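Finally got back to my Gusholm save this weekend. Third playthrough, no guide this time, well, barely any guide. Quick notes before I forget everything again like I did in January.

So. Chapter four. You ride up to Tirkell with the salt caravan and the game pretends you have a choice about the bridge. You don't. I reloaded it twice -- pay the toll, refuse the toll, same ambush. Fine. The ambush is good anyway. Fog, bells, the mule runs off with all your arrows. I lost 700 coin worth of gear because I forgot to stash it at camp first. Don't be me.

Katsaros is the part I really wanted to talk about. First time through I thought he was just the grumpy ferry guy who sells you rope. But if you talk to him at night, before the chapel quest, he tells the whole story of the flood of 1710 and it's nothing like the version the priest gives you. Completley optional. Sits there in the dialog tree under "Ask about the river" and you could miss it forever. 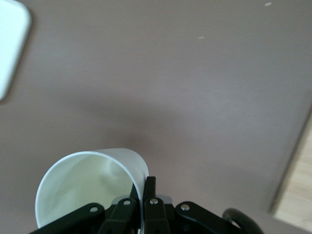
White paper cup, and a gripper.

Anyway the chapel. Bring the lamp. I went in without the lamp and spent an hour bumping into pews. The puzzle with the drowned names is easier than people say, you just read the stones in the order the bells rang on the bridge. That's it. Reward is 80 coin and the Duva ring, and the ring is worth way more than the 3000 the trader in Tirkell asks for it later if you sell it by mistake.

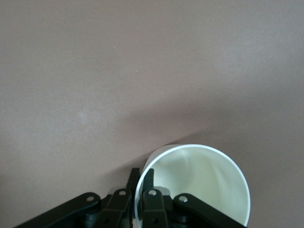
Duva herself is still my favorite character in the thing. The scene where she walks out on the ice and won't turn around, I'd forgotten how long the game holds it. No music. The ice is done so plainly too, a dull pinkish brown at dusk, same muted color as the surface up there, one soft shadow lying across it and hardly anything else to look at. Then she says the line about her brother and you get the reins back like nothing happened. Ugh. So good.

Still haven't decided if I hand the ledger to the priest or burn it. Burned it last time adn the ending felt kind of thin. Probably handing it over tonight, then chapter five, which I remember as mostly goats.

May 2019

This site uses cookies to remember your settings. OK / Read more

© Ifigeneia Sotiropoulos -- Contact -- Back to top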